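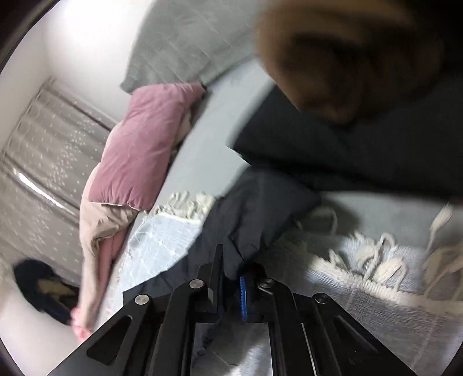 Begoña Herrero told us she stopped listening to commentary tracks when she sold the disc player, and that she doesn't miss the directors much, only the editors and the sound people, because they say what got cut. Other respondents put it less kindly. One wrote that the director's track on the second Brokside movie was two hours of a man thanking his agent.

4.2 Who still plays the extras

Both remarks come from the open question at the end of the survey (Q14, "anything else about bonus material"). We had not planned to code Q14. Too much in it to leave out, so we did, late, and the coding is thinner than for the closed items. See 4.4 for the limits.

Total usable returns: 118. Of these, 50 said they had played at least one full commentary track in the past year, start to finish, without skipping. Higher than we expected. The pilot had suggested far fewer, but the pilot was run on students and most of them had never owned a disc. The main sample came through the Terkamport mailing list, which is a list of people who buy movies. Keep this in mind for everything below.

Figure 3. Pillows, light blue sheet, navy comforter.

Time of viewing. Late, mostly. Extras get played after the movie has been seen at least once, often on a different night, and usually alone. Respondents who live with somebody reported more partial plays than those who live alone. The reason given again and again was that the other person had asked them to turn it off. A few mentioned falling asleep to a track they already know by heart, and we had no code for that, so it went under "background." In hindsight it should have been its own category. Somebody who sleeps through a track and somebody who cooks dinner to it are doing different things and our numbers can't tell them apart.

Type of extra. We asked about five: commentary, deleted scenes, making-of, gag reel, trailers. Deleted scenes were named most often, then the making-of. Trailers last. Nearly no one plays the trailers on purpose. Gag reels split by age, with the younger half saying they had already seen the clips online before the disc came out and saw no point in playing them again. This lines up with what Gallardo found for television box sets, though her sample was collected before the big move to streaming and her wording lumps gag reels together with interviews.

Commentary is the odd one. The people who play it play a lot of it. The people who don't have mostly tried it once, got bored in the first half hour and never went back. There's not much of a middle. We tried splitting "one to three tracks a year" from "four or more" and the lower group was too small to do anything with, so Table 2 reports them together.

4.3 Sequels and the press tour

The main question of the paper is whether interviews given for a home release do any work for the next movie. Studios seem to think so. The lead actors and director are sent out again months after the theatrical run, the disc is the excuse, and the talk is nearly always about the sequel. We took the Brokside series as our case since all three movies had a disc release and a press tour to go with it, and the clippings were already collected (Bustamante did this for her thesis and kindly let us have the full set).

The set holds 400 items. Half of them, 200, are reprints or rewrites of another item in the set, with the same quotes in the same order. We dropped these. Of the ones left, most give the disc one sentence, usually the first or the last, and the remainder goes to casting, to which side character gets more to do next time, to whether the composer is coming back. Contents of the disc itself rarely mentioned at all. One reviewer complained about the menu music.

We then asked the survey group what they remembered. The question was open and unprompted: name anything you learned from an interview around a home release. Answers were almost all sequel news. A villain returning, a character surviving who looked dead, a location. Demetrio Collado remembered an interview in which the director promised a longer cut of the first movie, and was still waiting for it. We looked. The promise is in the clippings, in four separate reprints, and no longer cut was ever released. He wasn't the only respondent to bring it up and the tone was sour in each case.

So the interviews are remembered, but as news about a future movie, and the disc drops out. Whether it sells discs we can't say. Marketti did not answer our request for sales by week and without those the question stays open. What we can say is that respondents who remembered sequel news were no more likely to have bought the disc in its first month than those who remembered nothing. We ran it twice.

A note on side characters. Leire Bustamante pointed out, reading a draft, that supporting cast get much more space in the home-release interviews than in the theatrical ones. She's right, and it is easy to see in the clippings once you sort by date. At the theatrical release the questions go to the leads. By the time of the disc the leads have been asked everthing, the reporter needs a fresh line, and the director is happy to talk about somebody who had ten minutes on screen. In two cases the side character then turned up in the sequel with a bigger part. We don't claim the interviews caused it. The scripts were likely done by then. But fans in our sample did read it that way, and several were sure that their own letters and posts had helped.

4.4 Limits

Sample first. A mailing list of buyers is not the public. The Echevarría survey used cinema foyers and got a much more casual crowd, and where the two overlap the answers differ enough that we would not pool them.

Second, memory. We asked people in July about releases going back years. Some of the dates given can't be right. We kept the answers where the content could be matched to a clipping and dropped the date.

Third, coding of Q14. Done by two of us in one pass, disagreements settled by talking it over. No agreement score was calculated. Noelia Aguirre has offered to recode a portion blind and if she gets to it before the final version the score will be added to Table 4.

Fourth, only one series. Brokside has a loyal following and a chatty director. A series with a director who hates interviews may look nothing like it, and we have no data for that. Vega Gallardo's box set material might serve as a comparison, but her clippings are filed by by network and would have to be re-sorted before anyone could use them next to ours.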